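Giving up the car, one year on

I sold the car last October, and a few people have asked how the first year went, so I have finally sat down with a mug of tea and the folder of receipts.
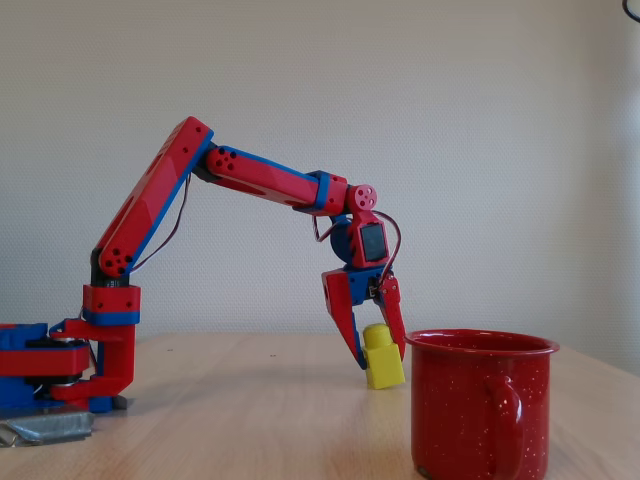

The short answer is that I don't miss it much, and that I spent less than I expected. The longer answer depends on where you live. I'm in Sestwood, on the hill side, with a bus stop at the end of the road and a station a mile and a half away. If I lived in Cerklow, where the last bus leaves before the shops shut, I would still be driving.

The car was a small hatchback and it had been a good one. It failed its MOT on the rear suspension and both sills, and the garage wanted 723 pounds to get it through. I had paid them nearly as much the spring before. I told them I'd think about it, walked home, and worked out that I had driven it on two days of the previous fortnight. One of those was to the tip.

Dariusz Mazurek at the garage gave me 237 pounds for it as it stood. I could probably have got more by putting it online and dealing with people wanting to come round at nine at night, but I didn't want to do that.

The first month was the hardest. I had got used to going out at the last minute, and I kept missing buses by a minute or two. The number 23 is supposed to run every twenty minutes, and mostly it does, except between half past three and half past four when the schools come out. I now treat that hour as if there were no bus at all. I either go before it or wait until after.

Food shopping needed a change of habit. I used to do one big shop at the Mabuza supermarket on the ring road every Thursday evening. Now the heavy things come by delivery once a month (tins, flour, washing powder, cat litter) and I buy everything else on foot. The greengrocer is dearer for some things and cheaper for others. I throw away a lot less, mainly from carrying it all up the hill myself. I bought a wheeled shopping trolley in November and felt daft pulling it for a week or so. Get one with big wheels. The first one I tried had small hard ones and it caught on every kerb.

Then there is the bike. I had one in the shed already, with a seized chain and two flat tyres. New tyres, tubes, chain and brake blocks came to less than a tank and a half of petrol. I ride it to work when it is dry and take the bus when it isn't. I'm not a keen cyclist and I don't own any special clothes apart from a waterproof and a pair of gloves. The road out past Tevelent is unpleasant, with lorries going to the quarry, so I go round by the old railway path, which adds ten minutes and is muddy from Christmas to Easter. Mudguards are worth having. I rode without a rear one for a month and ruined a coat.

For longer trips I take the train or hire a car. I have hired one four times: twice to see my mother, once for a funeral, and once to move a chest of drawers I had bought from a woman the other side of Cerklow. The hire place is next to the station and opens at eight. Check whether the excess cover is sold separately before you get to the desk, as it nearly doubled the price the first time. After that I bought a yearly policy from somewhere else and it has saved me money on each hire since.

My mother's is the one journey I haven't got a good answer for. It took an hour and ten minutes by car. By train it is two changes and close to three hours if the middle one is late. I go less often and stay longer, usually two nights, and she says she prefers that. I'm not sure I do. Her sofa bed has a bar across the middle of it.

As for the money, insurance, tax, petrol, servicing and the repairs came to a little over 3,000 pounds in the last full year I had the car. I haven't finished adding up the buses, trains, bike parts and hires, as some of the train tickets were paid for on a different card, but it is well under half of that. I have put some of the difference aside in case I change my mind and need to buy another car in a hurry.

Things I do miss: the tip, which won't let you in on foot. Garden centres. Leaving a coat and an umbrella on the back seat and always having them. Singing on the way home.

My neighbour takes my tip things when she goes with hers, and I water her tomatoes when she is away. There is a broken bookcase and half a roll of old carpet in my shed waiting for her next trip, so the bike is living in the hall at the moment.

I'll put the full costs up once I've been through the card statements.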